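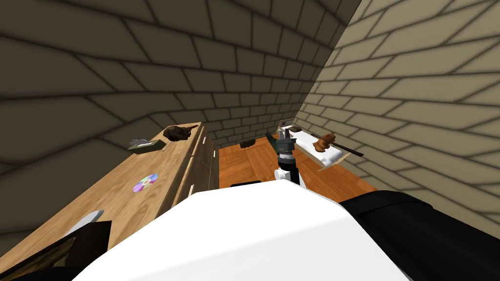

The simulated room, gripper out over the floorboards.

Home | What's On | Get Involved | Contact

Wavley is looking for 40 people to come along to our robot open day in September, and we would dearly love one of them to be you! You'll have a go at guiding a two-armed robot around a simulated room, with a long wooden counter down one side and all sorts of odds and ends to aim for (the rainbow-coloured disc is a favourite of mine). Gladys Correa will sit beside you the whole way, and there's tea afterwards for anyone who'd like to stay and chat.

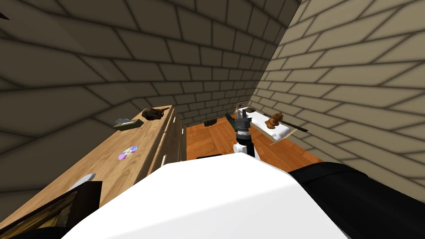
Do I need any experience with robots?
None at all. If you can use a computer mouse you'll be fine, and we'll go over everything before you start.

Sessions run for 105 minutes at our Jultley rooms. To put your name down, ring Nayeli Agudelo on extension 37 and let her know if mornings or afternoons suit you better.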